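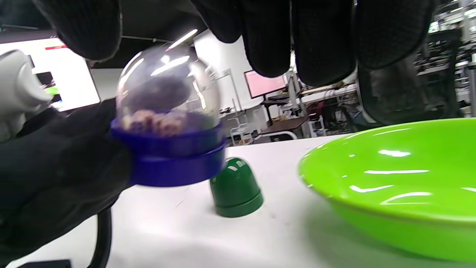
¿Por qué la página de la cumbre sigue anunciando reuniones bilaterales que ya no están en la agenda?
Porque el comunicado se corrigió en el gestor de contenidos, pero el módulo de agenda lee una copia propia, y esa copia no se ha renovado desde la primera publicación.

Incidencia: agenda diplomática desactualizada en la portada de Internacional
Abierta por: Krystyna Krawczyk, mesa de Internacional
Asignada a: Ese Bashir, soporte de Geltby
Estado: en observación

09:12. Krystyna Krawczyk
La ficha de la cumbre regional muestra siete encuentros bilaterales con el primer ministro anfitrión. El ministerio retiró dos anoche. El texto de la noticia está bien, la columna lateral no. Ya nos han escrito de una embajada preguntando de dónde sacamos la información.

09:40. Ese Bashir
He vaciado la caché de portada desde Geltby. Debería quedar resuelto.

09:58. Krystyna Krawczyk
Sigue igual. Probado en dos navegadores y en el móvil, sin sesión iniciada. Agradecería que «debería» viniera con una comprobación.

10:31. Ese Bashir
El proveedor del módulo, Wustier, dice que su servicio entrega los datos correctos y que el fallo tiene que ser nuestro. Adjuntan una respuesta del servidor en la que salen cinco encuentros.

10:45. Orsolya Magyar
Esa respuesta es de la edición en inglés. La nuestra pide la agenda con otro identificador. Que repitan la prueba con el de la edición en español antes de repartir culpas.

11:20. Ese Bashir
Repetida. Con nuestro identificador devuelve siete. Wustier habla ahora de «un retraso puntual de sincronización». He preguntado cuánto dura un retraso puntual y no han contestado.

12:05. Orsolya Magyar
He revisado el registro. La tarea que renueva la copia lleva más de 71 horas sin terminar. Arranca, falla al leer el nombre de una delegación con un carácter que no admite y se marca como completada. Por eso no saltó ningún aviso. Corregido el nombre a mano y lanzada la tarea de nuevo.

12:18. Krystyna Krawczyk
Ya veo cinco en portada. En la versión para imprimir siguen siendo siete.

12:50. Orsolya Magyar
La versión para imprimir tiene su propia copia, cosa que no figura en la documentación de Wustier. Regenerada. Confirma, por favor.

13:02. Krystyna Krawczyk
Confirmado: cinco en las dos. Hemos añadido una nota de corrección al pie de la noticia.

13:15. Ese Bashir
Wustier propone cerrar como «resuelto por el proveedor».

13:21. Krystyna Krawczyk
No. Lo ha resuelto Orsolya, y la tarea seguirá diciendo que ha terminado cuando no ha terminado. Que quede abierta hasta que pase la ronda de junio con los ministros de Exteriores, que trae más nombres con tildes y signos raros.

13:30. Ese Bashir
De acuerdo. Pasa a observación. Pendiente de Wustier: aviso real cuando falle la tarea y fecha para el arreglo.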